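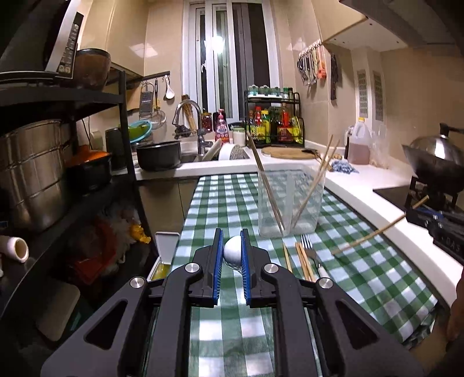
第一部分 开场,先聊筷子(控制在4分钟)

大家好,先站一会儿再开口,等后排坐定。

我今天不讲大道理,就讲厨房里那张小桌子。铺着绿白格子桌布的那种,窄窄的,吃饭、择菜、放鸡蛋全在上面。我家以前也有一张,我妈管它叫“什么都往上堆的桌子”(这里停一下,应该会有人笑)。

问一句现场:家里筷子是放抽屉里的,举个手?放筒里的呢?好,我猜放筒里的多。我自己是筒派,而且我喜欢透明的筒,里面剩几双一眼就看见了,筒底脏没脏也一眼就看见了,躲都躲不掉!

然后讲Votthorpe那间出租屋的故事。搬进去头一个月,我的筷子永远有一半躺在桌上,叉子也躺在旁边,要用的时候满桌子找配对。长的配短的,深的配浅的,吃面的时候特别难受。别讲太久,上次在Wirnstead讲这段超时了。
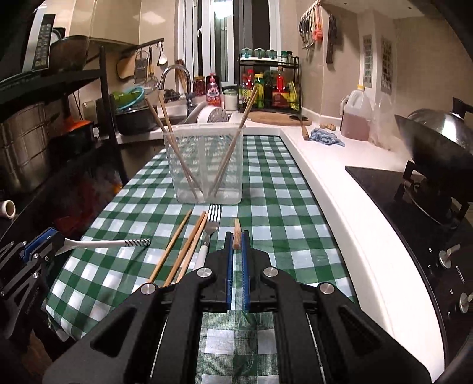

后来我定了个很笨的规矩:每次收拾只从筷子开始。一根一根拿起来,先放进筒里,再管叉子,再管别的。听着慢吧?我掐过表,收完整张桌子也就5分钟。

讲到这里喝口水。

第二部分 台面和灶边

筷子收完,手就会自己往旁边伸。灶台边上那块白台面最容易乱,抹布揉成一团,塑料袋随手一搁,圆砧板平躺在角落里。我的做法是砧板洗完立起来晾,抹布搭开,袋子当天就拆。

调料架单独说两句。两层的架子很好用,可是塞满以后,后排的瓶子就再也没人碰了。我在Rathjen办的那次收纳小课上,让大家回家把后排全拿出来看一遍,有位朋友翻出来20瓶,好几瓶是同一种酱油(这句慢点说)。

鸡蛋也提一下:收桌子之前先把鸡蛋放回去,它会滚,我吃过亏,地板擦了两遍。

第三部分 给大家的小作业

今晚回去只收筷子,别的先不管。收完拍张照,发到Justico的群里,我会一张张看的。

留时间提问。要是有人问竹筷还是木筷,就说看手感,别展开,不然又要讲到洗碗机。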